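Gilmont – the big sort-out, in pictures

Monday, July 15, 2024

Quick page this, doing it on my lunch. People kept asking how the packing up went and I kept saying I'd put something online, so this is it. Notes first, more to come from Kuldeep once he finds his lead.

For anyone who missed it: we are leaving the upstairs rooms at Gilmont and going into the two smaller ones at Fomurberg. Same work, less floor. Everything had to be gone through, bagged, labelled, boxed, or got rid of. We said a weekend. It was not a weekend.

Ground rules, agreed over toast:

Small stuff in clear bags so you can see what's in it without opening. Big stuff in boxes, writing on two sides. Anything not used since last October goes on the give-away table unless someone speaks up. Kuldeep Srivastava spoke up a lot.

The back shelves

Started here as it looked easiest. Jam jars of screws, a drawer of string, tape gone yellow at the edges. Three hours. Most of it kept. The jars went as they were, wrapped in newspaper, lids taped down.

Found the good scissors. They were behind the paint, where I had looked twice.

The drawer of string

Gets its own heading. Parcel string, garden string, wool, the elastic off old folders. Mārtiņš Navickas sat on the floor and wound every bit of it round card. Would not be hurried. Looks lovely now and will be a mess again by Christmas.

The paint

Half the tins had set solid. Tip run for those. The rest have a dab of colour on the lid now so you don't have to prise it off to find out it's that green again.

Bags and cords

Cords are the worst thing to pack, I will not be argued with on this. Put two in a drawer and you come back to a nest. We had ordered 300 clear bags from Katiyar and I thought that was daft, far too many, and we used 157 before the Saturday tea had gone cold, more or less. One kind of thing per bag, that was the idea. Press the air out, fold the top over, on to the next.

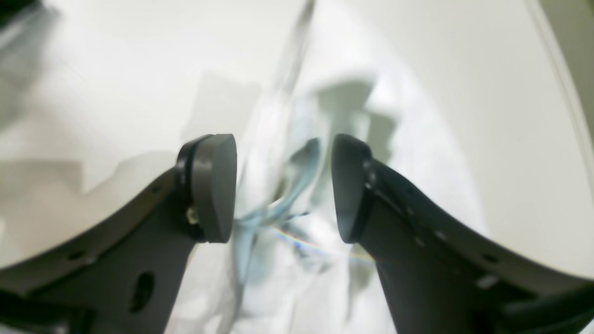
The folding is where we fell out a bit. Kuldeep rolls the bag up tight like a sausage. I stuff and hope. Mārtiņš does a flat fold in thirds with the label facing out and his boxes close properly, so we all do it his way now, or say we do.

If you're about to start on your own drawers: thin cords, loop them round your hand, tie the middle with a scrap of wool, then bag. Don't pull the tie tight, it leaves a kink. Thick ones, don't bother with bags, just a big loop and a bit of tape. And write what it's for BEFORE it goes in. We have a whole box marked "?" and it is heavy.

Labels

White stickers, black pen. The blue pen rubbed off in a day so half the kitchen things had to be done again. Kuldeep's sevens look like ones. We know which boxes are his, fine, but the people at the other end don't.

One box says "misc and lamp". There is no lamp in it. Still looking.

The kitchen corner

Mugs: kept 10. Started with a great many more than that. Chipped ones out, free ones from firms out, the one with no handle stays as it holds the pencils. Tea towels used for wrapping, saves paper and they've got to come anyway.

The kettle was packed too early. By me. Had to open four boxes to get it back, and it was in the one marked "books". Sorry all.

Tins checked for dates. There was a tin of peaches older than my job. Gone.

Under the stairs

Nobody's favourite. Coats without owners, a folding chair that doesn't fold, two left wellies. Also the old Analach catalogues, which I thought we'd thrown out when we painted. Mārtiņš wants them for the covers so they're coming, one box only, his to carry.

If the grey coat with the toggles is yours please say. It's on the hook by the front door til Friday and then it goes to the charity shop.

The give-away table

Filled up, emptied, filled up again. The cake stand went in minutes. The foot spa did not go. People lift it, look at it, put it back. Someone left a tray of tomato plants on there, which wasn't the idea, but they were gone by teatime as well.

Also gone: the clip frames, a bag of curtain rings, the small stool, nearly all the jigsaws. The one of the harbour has a piece missing – top left, sky – and whoever took it, we have since found the piece. It's in an envelope on my desk.

Boxes, stacked

60 boxes in the hall at the end, heavy at the bottom, in theory. You could get past sideways. The lids on the fruit boxes don't hold so those went on top with the cushions.

Kuldeep had drawn a plan of what goes in which room at the other end, on the back of a wallpaper offcut, colours and everything. Really good. It is now in one of the boxes. We are working from memory and a photo of half of it on his phone.

Things we'd do differently

Order fewer bags, obviously. There's a good pile left over if anyone's moving, come and help yourself, I'll be glad to see the back of them.

Start with the kitchen, not the shelves. You're fresh and there's still somewhere to make lunch when it's done.

Buy the wide tape. The narrow stuff splits down the middle and then you spend ten minutes finding the end with your thumbnail and swearing.

Don't read the old letters. I lost most of an afternoon. They're in a shoebox now, tied with some of the famous string.

Keep one bag back for the things you'll need on the first night. Tea, mugs, loo roll, bulb, the screwdriver with the yellow handle, phone charger. We wrote that on a list and then packed the list.

Fomurberg, so far

Shelves are up in the front room, slightly off level, you only notice if you put a pencil down. Back room waiting for paint (not that green). The window sticks. Good light in there though, better than we had, and there's a bakery on the corner so I expect the rest will go slowly.

Bags being emptied as we need things, which was always the plan. So far that works. You hold it up, you can see what you've got, you don't tip out a whole box looking for one bit of wire. The string has its own drawer again and Mārtiņš has asked that people use the end and not the middle. Please do.

The "?" box is by the door. If you worked with us at any point have a rummage next time you're in, you might know what something is. Even one or two would help. Anything that gets a name goes in a bag with a label, and there is no shortage of bags.

Still wanted: a rug, not huge. A doorstop. Somebody with a van for the workbench, which won't come apart whatever we do to it and has to be out by the end of the month. Will pay petrol and a pasty. Ring rather than email, the computer's under a dust sheet til the painting is finished.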